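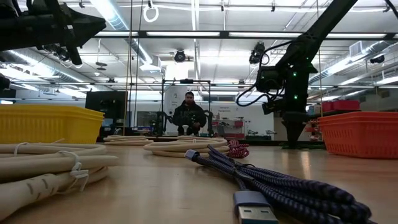
Football > Training Gear > Tackling & Blocking

Pemora 50 Tackle Ring

I coach linebackers at a small high school, and I sell the gear I like out of my own little shop. This ring is the thing I get the most emails about, so I finally sat down and wrote a proper page for it.

The Pemora 50 is a foam tackling ring, 50 inches across. You roll it, a player chases it down, wraps up and drives through. If you've only ever used stand-up dummies, the first practice with a ring is going to be a bit of a mess (ours was!). Kids dive at it. They go over the top of it. One of my sophomores ended up inside it. Give it a week and you'll see them start to run their feet and get their head to the right side, and then it gets fun.

I stock two sizes. The 50 is what I'd pick for varsity and JV. The smaller one, the Pemora Youth, is lighter and rolls a little slower, and I like it for middle school teams. If you coach both levels and can only buy one, get the 50 and let the younger kids work on it from their knees first.

Price: $181 each, cover included
Cover colors: black, royal, maroon
Diameter: 50 inches
Cover: coated vinyl, zip-off, double stitched at the seam
Core: single-piece foam
Handles: 2, sewn flat on the inside

A few things from using mine for three seasons. The cover holds up really well on grass and pretty well on turf. Parking lots will chew it up, so please don't roll it across one to get to the field, carry it! The zipper is the weak spot. Older Pemora rings had a metal pull that could scratch a forearm, and the current ones have a cord pull that tucks under a flap. Everything I ship has the cord. If you have an old one, email me and I'll send you the flap kit for the cost of the stamp.

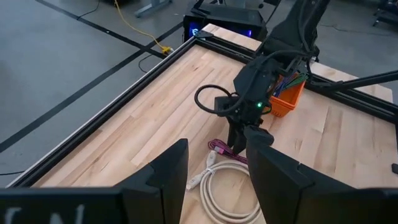 Storage is the other question I get all the time. Lay it flat if you can. Leaning it on a wall for a weekend is fine, but over a whole winter it'll start to go egg-shaped, and then it wobbles when it rolls. Mine got a little lopsided back in December, and I laid it down with the high side up and a couple of old blocking shields on top. It came back most of the way. I still use it every day.

People ask how it compares with the Fosuretti ring. I've coached with both. The Fosuretti is firmer and rolls faster, and if your kids are big and already tackle well, you might like that better. I think it's a lot to ask of a freshman. I don't carry it right now, but Nazma Ranasinghe over at Vundale Sports usually has a few and she'll give you a straight answer about sizing.

What to run with it? My favorite is a simple angle drill. Put the ring on the hash, have a coach roll it toward the sideline, and start your linebacker five yards inside. He has to track the near hip, so to speak, and finish before the numbers. Keep the lines short, four kids at most, or everybody's standing around. Bernadette Rolland, who I coached with at Cortés, liked to add a second roll right after the first so the player had to get up and go again. I stole that and never gave it back.

Shipping: rings go out by ground in a very large box. Orders placed by Wednesday leave that same week. I can't ship to a PO box, and school purchase orders are fine, just put the athletic office phone number on them.

Returns: 57 days, as long as it hasn't been on a field. Covers can be swapped for another color in that window too, you pay the postage one way.

Replacement covers and the flap kit are listed under Parts. Team orders of four or more, write to me first and I'll work up a price.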